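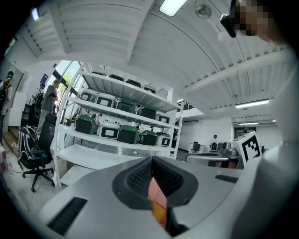
Orange piece in the finger pad, lower part down in the slot. Shelving and storage boxes behind.

Skekier gripper, pad jam

Quick page, will tidy up when theres time. Putting this up for the Drimham people who keep asking what the jam looks like, and for anyone else running the Skekier hand tool with the mesh pads. Long version is in the fault log, ask Po-yen Chow for it.

Short version. Small flat parts go in at an angle, wedge in the pad, work their way down toward the slot. Fingers try to close, can't, motor keeps pushing. Software thinks it has a good grip and carries on. First we knew of it was a hot motor smell and a very unhappy driver board.

Look at how far down the piece goes. From the side you'd miss it completly. The raised rim hides a lot, so check from over the top with a light.

What we had over two weeks in June: 100 grasps on the small parts set, 13 jams. Of those, 7 cleared by opening the fingers all the way. The rest had to be picked out by hand. 2 driver boards dead. Nobody hurt, but Hui-mei Yip got a pinched fingertip on one of the clear-outs when the finger let go and sprang back. No broken skin, still went in the book as a safety report.

So, rules until the new pads come:

Power off at the switch before fingers go anywhere near the pad. Not paused. Off. Pause leaves the motor holding.

Plastic tweezers only. Metal ones tear the mesh, and then the next part catches on the tear.

Jam = stop the run and write it down, even if it clears by itself. We lost most of the first week becuase the easy ones weren't getting logged.

Marker cube stays where it is on the station. If you knock it while clearing, redo the calibration before the next run, otherwise the positions in that run are junk.

Parts that jam worst: anything flat with corners. Round stuff is fine. Thick blocks fine. Wedge shapes somewhere in between, depends which way up they go in.

Things tried. Tape over the slot, lasted a morning. Lower closing force, fewer jams but dropped parts all over the floor. Current limit on the motor, this one helps, doesn't stop the jam but saves the board. Limit is now on for all the tools, if yours still has the old settings file please swap it.

Goossens are making us a pad with a closed bottom. Luvell quoted too but wanted a bigger order. Samples late, no firm date. Will add pictures when they're fitted.

Spare boards: very few left, ask before taking one. Questions to Po-yen, pinch reports to Hui-mei.

Page last changed January 14, 2018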